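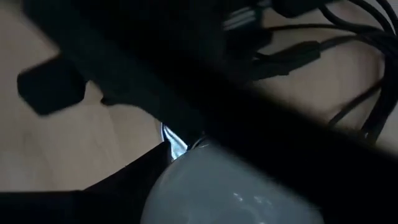 From the wrist camera of the Pilent arm. Cables on the right, table underneath.

The arm stopped again in December, and this time I wrote everything down, so I can put it here for whoever has the same fault. I have not seen it described anywhere, and my first ideas about it were wrong for almost three weeks.

First, the fault as I met it. The arm is going down to the table, slowly, and at some moment the gripper does not close. The arm does not know this. It goes up again with the fingers open and continues the whole program, very seriously, and puts nothing into the tray. Then it comes back and does the next one correctly. In the Skallport log there is one line, "gripper timeout", and after that line everything is green again.

I had 37 such lines when I started to count. Before that I did not count, I only pressed the button and started again, which I regret now.

My first idea was the gripper itself. It is an old one and I bought it used from a workshop in Renau that was closing. I opened it on the kitchen table, cleaned the old grease from the slide, put new grease, and closed it with six new screws (two of the old ones had round heads already and I had to fight with them). After this work it moved more softly and made less noise. I ran it the whole evening on the bench, not mounted on the arm, opening and closing, and it had no timeout. I was very satisfied and I wrote to Jawad Ghauri that the problem is solved.

The next morning it failed on the second pick.

Jawad knows these arms much better than I do. He answered with one question: "Where is the wrist when it fails?" I did not know. The log gives the time but not the position, at least not in the version I use. So I changed the script a little, to save all the joint angles when the timeout comes. This took me one evening, most of it because I wrote the angles in radians in one place and in degrees in another place, and for one hour I believed that my wrist was turning in an impossible way.

When I finally had good numbers, they were all similar. The last joint was always turned far to the same side. Not one timeout came with the wrist in the middle.

I should explain how my cables go, for those who have a different arm. The power and the signal for the gripper come outside of the arm, together with the camera cable, and I have tied them in one thick bundle. Near the wrist they separate and each one goes to its own connector. When the last joint turns to one side, the bundle becomes slack. When it turns to the other side, it pulls. I had left some spare length, I was even proud of it, but I measured it with the arm standing high. When the arm goes low and far and the wrist turns at the same time, the way is longer. This seems very obvious when I write it.

I did a simple test. I switched the arm to the slow mode, with the emergency stop in my left hand, and I sent it 50 times to the low position with the wrist turned. I did not pick anything, I only closed and opened the gripper. It failed 6 times. Then I cut the cable tie nearest to the wrist, gave the gripper cable more length by hand, fixed it with tape and repeated the same test. No timeout at all. Then I took the tape away and pulled the cable lightly with two fingers while the gripper was closing, and I could make the fault whenever I wanted.

Now the part which made me uncomfortable. Sobia Janjua read my notes and she was not much interested in the cable. She asked what happens if the contact is lost when the gripper is already holding something. I said that it keeps holding. She asked if I had tried it.

I had not tried it. So I tried it with a piece of foam, and in my case the gripper stays closed when only the signal is lost. But when the power is lost also, it lets the foam go after a moment. It does not open fully. It only becomes weak, and the thing slides out. With foam it is nothing. But I have been moving smooth and heavy things with this arm, and my habit was to put my hand under the gripper to "help" if I thought it would drop. I also leaned over the table to look at it from near. I will not do this anymore. The arm continues its program after the timeout, as I wrote, so my hand would be under a machine which thinks that everything is in order.

What I changed, in the order I did it:

The gripper cable now has its own loop and a clamp on the arm before the connector, so the pull goes into the clamp and the connector does not feel it. I checked the length with the arm in the lowest and farthest position, with the wrist turned to both ends.

The connector is new. The old one looked good from outside, but one of the pins was a little pushed back. I can't say if it was always like this or if I did it with all the pulling.

The script stops at a gripper timeout. It does not go up, it does not continue, it waits for me to come and press a key. It was three lines. I am ashamed that they were not there from the beginning.

The last joint has a smaller limit in the software. I lose a little reach at the corner of the table, and I moved the tray to compensate.

The camera cable is still in the old bundle. It has never failed, but it goes the same way and it was tied by the same person, so I will move it also when the longer cable comes. I ordered it from Mohmand, who had the right plug, and they write that it is on the way.

Since the repair I have had one timeout. It was in the middle position of the wrist, and the arm stopped and waited as it should. I found the air of the room very dusty that day from sawing, and I cleaned the slide again, but I don't want to say that this was the reason. The angles are saved in the log. If a second one comes in the same position I will open the gripper again, and then I will write here what I find.

If you have the same arm and your cables go outside, please tell me in the comments how you fixed them at the wrist. Jawad uses a spring and I am not convinced by it yet.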